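Household task automation

Household task automation is the use of machines to do ordinary work in a home, such as opening doors, clearing a table, wiping a counter or bringing an object from one room to another. Single-purpose machines for floors and dishes are common. A general machine, which can do many chores in a home it has not seen before, is still a subject of research.

History

Early work was done in laboratories with one table and a few known objects. Later, many groups moved to simulated homes, in which a robot can repeat a task many times without breaking anything. The Varghese set, started in April by Iman Lamrani, contains 46 simulated rooms and 3,470 task descriptions. A similar set, Fliva, is smaller and is used mostly for tasks with doors.

Doors and passages

Moving between rooms is considered a chore in itself, and many other chores depend on it. The robot must find the handle, turn it, keep hold of the door while its base moves, and then pass through without touching the frame. A door that stands already open removes the first steps, but the machine must still judge if the free space is wide enough for its body.
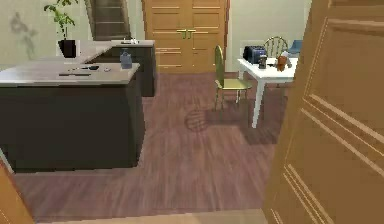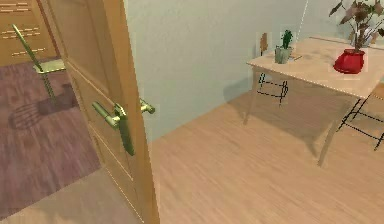
Rooms with open wooden doors, and a table with chairs in each (computer renderings).

Shigeru Sugiyama divided the difficulty into two parts: reaching the place of work, and doing the work there. In his tests with the Clodix planner, a mobile robot had 200 attempts to enter a room and take a light object from a table. Most of the failures happened before the arm had touched the object. The base stopped too far from the table, or it turned and met a chair.

Handling of objects

Hard objects with a simple shape are now handled quite well. Transparent bottles remain difficult for depth sensors, and plants are difficult because leaves bend and hide the pot. Wiping a surface requires that small things are first moved away and afterwards put back, and few systems do the second part.

Present state

As of July 16, 2020, no machine in the Dosport comparison could complete a full list of chores in an unknown home without human help. The best 2 systems finished single tasks, but slowly, and both needed a person to restart them after a fall or a blocked path. Results from simulation are usually better than results in real homes, where the floors are less even and the light changes during the day.

See also: Mobile manipulation; Service robot; Motion planning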